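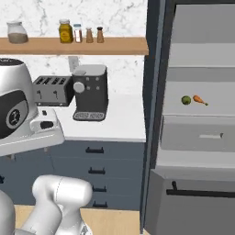 Your Omlow set measures the temperature and dampness of the air in the places where you keep food, and before you fix anything to anything it's well worth spending a little while deciding where the sensors are going to live. Most people have one spot in mind for the fridge sensor and haven't given the other one a thought. A wall shelf of jars and shakers over the worktop is a perfectly sensible home for dry goods, but look at what stands below it. With a four-slot toaster under the shelf, as in this kitchen, a sensor set directly above the slots will tell you a great deal about breakfast and very little about your spices. Slide it well along the shelf to one side of the toaster and you'll get a far more useful reading. The same goes for kettles, slow cookers and anything else that puffs out warmth or steam.

51 shares
2 comments

Section 3: Placing and pairing your sensors

This section takes you from the opened box to two working sensors and a display that shows sensible figures. It assumes you've charged the display as explained in Section 2. If you haven't, do please go back and do that first, as the display will switch itself off part way through pairing if it's running low, and you'll have to begin again.

What you should have in front of you

The display, with its folding stand.
The cold sensor, with a blue ring on the front, for the fridge.
The Flalska sensor, with a plain white front, for a cupboard, shelf or larder.
Two coin batteries in a small card sleeve.
A strip of soft sticky pads.

Please note that the two sensors look very much alike once they're out of the box. Only the one with the blue ring is made for the cold. The Flalska won't come to harm if it spends an afternoon in the fridge by mistake, but its readings will drift and it will use up its battery long before it should.

CAUTION: Coin batteries are very dangerous if swallowed. Keep them, and the sensors, well away from small children and pets, and make sure each battery cover is screwed down fully before you walk away from it. If you think a battery may have been swallowed, get medical help straight away.

Fitting the batteries

1. Turn the sensor face down on a folded tea towel. The front scratches more easily than we'd like.

2. Loosen the small screw on the back. It's held in place and won't drop out, so stop turning when it feels slack.

3. Lift the cover and lay the battery in with the side marked + facing you.

4. Replace the cover, making sure the rubber seal is sitting in its groove all the way round. If a bit of it is poking out, take the cover off again and press the seal down with a fingertip.

5. Tighten the screw until it's snug and then leave it alone.

A small green light will blink when the battery is in. If it doesn't, the battery is nearly always upside down, and turning it over will put things right. Do both sensors now, even if you only mean to use one for the time being, as the display likes to meet them together.

Pairing with the display

Do this with everything on the same table. It's tempting to put the sensors in their places first and then walk back to the display, but a closed fridge door makes the signal much weaker, and pairing needs a stronger signal than everyday use does.

1. Stand the display up and press the large button once. You'll see the Plernis name and then two dashes where the figures will go.

2. Hold the large button until the word FIND appears.

3. Press the button on the cold sensor. The top line on the display will change from dashes to a figure.

4. Press the button on the Flalska. The bottom line will do the same.

5. Press the large button once more to save.

Note: if FIND disappears before you've finished, don't worry. The display gives up after 3 minutes to spare its battery. Hold the button again and carry on from where you were — anything already found will be remembered.

The two figures should be very close to one another at this stage, seeing as both sensors are on the same table. Give them an hour to settle before you judge them. One will have been warmed by your hand more than the other, and they're slower to lose that warmth than you might think.

Putting the cold sensor in the fridge

The temperature inside a fridge is not the same from top to bottom, and it changes a fair bit when the door is opened. You may find it takes a few days of moving the sensor about before you're happy, and there's no harm at all in that.

1. Choose a middle shelf, part of the way back. Leave a finger's width of space around the sensor on all sides.

2. Wipe the shelf and dry it thoroughly if you intend to use a sticky pad. You don't have to use one, and plenty of owners simply stand the sensor on its edge.

3. Keep it away from the back wall, where it can freeze on to the surface.

4. Close the door and leave it closed for as long as the household will let you. Overnight is best.

5. Read the display in the morning, before anybody has been in for the milk.

Do not put the sensor in the door. Door pockets are the warmest part of most fridges and get a gust of room air every time somebody fancies a snack. If you want to know how warm your door pockets run, by all means leave it there for a day out of interest, then move it back.

If you've just done a big shop, wait until the next day before you change the fridge's own dial. A lot of food at room temperature takes hours to cool, and turning the dial down in the meantime can leave you with frozen lettuce by Wednesday.

Placing the Flalska

The Flalska measures dampness as well as temperature, and in a dry store it's the dampness that matters most. Flour, salt, sugar and ground spices all take up water from the air given the chance, and you'll know the result if you've ever had to chip at a jar with the handle of a spoon.

The sensor is 51 mm across, so it will sit quite happily between jars or be stuck to the side of a cupboard. Wherever you choose, try to keep it:

At the same height as the food you care about.
Out of direct sunshine, including the low winter sort that only comes in for half an hour.
Clear of the wall by the hob, the kettle and the toaster.
Facing into the room or cupboard, with nothing pushed up against the slots.

Never put it inside a jar with the lid on. You'd be measuring the air in that one jar, and ground spices have a way of working into the slots and staying there.

Note for painted and papered surfaces: the sticky pads come away cleanly from tile, glass and most sealed worktops, but they can lift paint. On a painted shelf we'd suggest standing the sensor loose.

What the figures should look like

Allow a full day before you take the dampness figure seriously. After that it ought to move gently up and down, rising when you cook and dropping back again once the room has been aired. A short climb to 92 per cent while a big pan is boiling nearby is nothing to fret over. If it stays up there for hours afterwards, open a window, move the sensor further along and try again. Should it still be high the following day, have a good look behind the cupboard for a leak or a cold patch of wall.

A pair of dashes means the display has lost touch with a sensor. Try these in order:

1. Move the display a little nearer and wait ten minutes.

2. Check that a baking tray or other large piece of metal hasn't been put between the two.

3. Press the button on the sensor once. If the green light doesn't blink, change the battery.

4. Pair the sensor again, following the steps given earlier.

Looking after the sensors

Wipe them with a barely damp cloth and dry them afterwards. They must not go in the dishwasher or be held under the tap, and spray cleaners should go on the cloth first. If you spill something sugary on one, clean it the same day.

The sticky pads lose their grip after they've been moved a few times. Rinse the pad under warm water, let it dry in the air with the sticky side up, and it will often come back for another go. Spare pads are sold under the Plernis name as the Lie pack, and the ones for the cold sensor have a blue edge. Don't use the plain pads in the fridge, as they go hard.

When you're content with where both sensors are, write the two places down inside the back cover of this guide. Section 4 asks you to set a warning level for each one, and you'll need to know which line on the display belongs to which.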